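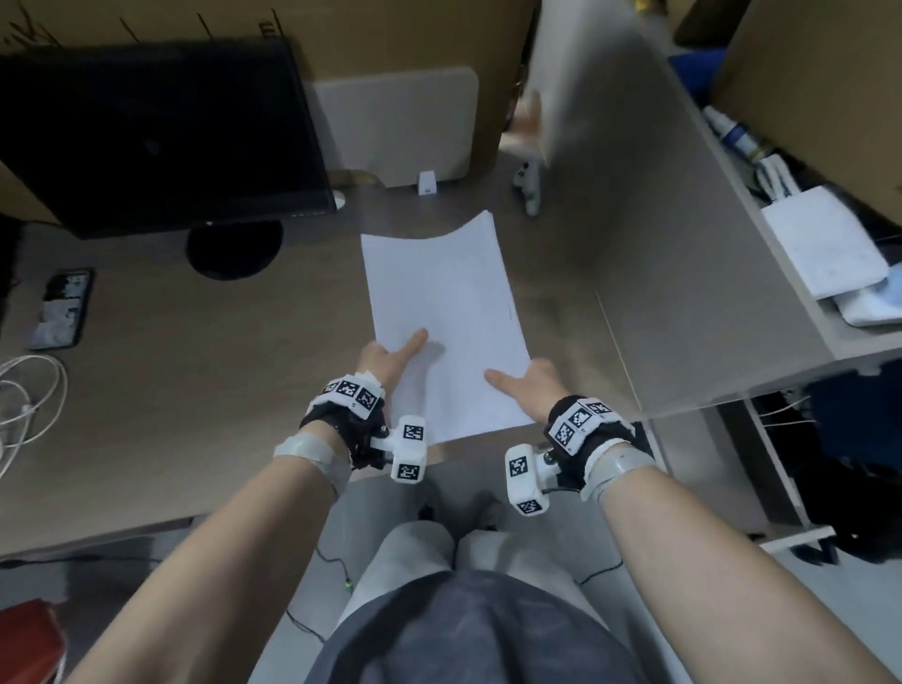 wihongi_desk

Ticket 261
Product: Grultevora sheet feeder, desktop model
Site: Floltthorpe office, second floor
Status: Reopened (by me, again)

Problem: feeder takes two or three sheets at once, then stops and shows the paper light. Plain white paper, one-sided, nothing exotic. I've read the help page. I have also read the help page that the help page links to, and that one links back to the first.

Log so far, since the last reply asked for "more detail about the paper."

Step 1. Power off, wait, power on. Same.

Step 2. Cleaned the rollers with the lint-free cloth. They were filthy and now they aren't. Same.

Step 3. Checked for curl. Put one sheet down on the desk in front of the monitor and pressed on the lower corners. The far edge lifts. Your page says a sheet should "rest fully flat on a level surface," and mine arches up toward the screen as if it wants to read its email. To be fair, I was holding it down at one end and that may have helped it along. Let go of the sheet and tried again with my hands in my lap: less curl, still some.

Step 4. Turned the sheets over so the curl faces down, as suggested. This got me 68 pages without a stop, my personal best. Then it took four together and sulked.

Step 5. Different ream. We bought 3000 sheets of Fernow in October because it was on sale, so a different ream here means a different wrapper around the same paper. Same.

Step 6. Fan and square the stack before loading. I had been skipping this one on the grounds that I'm an adult who has loaded paper before. Took everything out of the tray and spread it on the desk to start over.

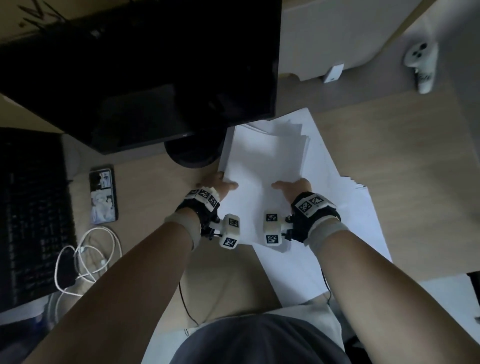 Squaring is harder than your drawing makes it look. The drawing shows one tap on the near edge and a perfect brick of paper. I get the bottom of the stack lined up and the top sheets slide off to one side, then I fix the top and the sides go. Smaller handfuls are better. A thick one won't line up for me at all, however sternly it's tapped.

Loaded a thin squared stack, curl down, guides snug. It ran clean. Loaded a second one the same way, also clean. Third one I got cocky and put in a thick one, and we were back to the paper light.

So my questions:

a) Is there a real limit for the tray? The sticker inside the lid has a line on it, and the manual has a number, and when I fill to the number I'm well over the line.

b) Is the separation pad on this model something I can swap myself? The Wihongi parts list shows 2 pads that look identical and have different prices.

c) Can somebody take "make sure paper is loaded" off the list of suggested fixes on this ticket? It has been marked as my accepted solution and I can't unmark it.

Leaving this open. Will run thin stacks until I hear back. Please don't auto-close it over the weekend like last time.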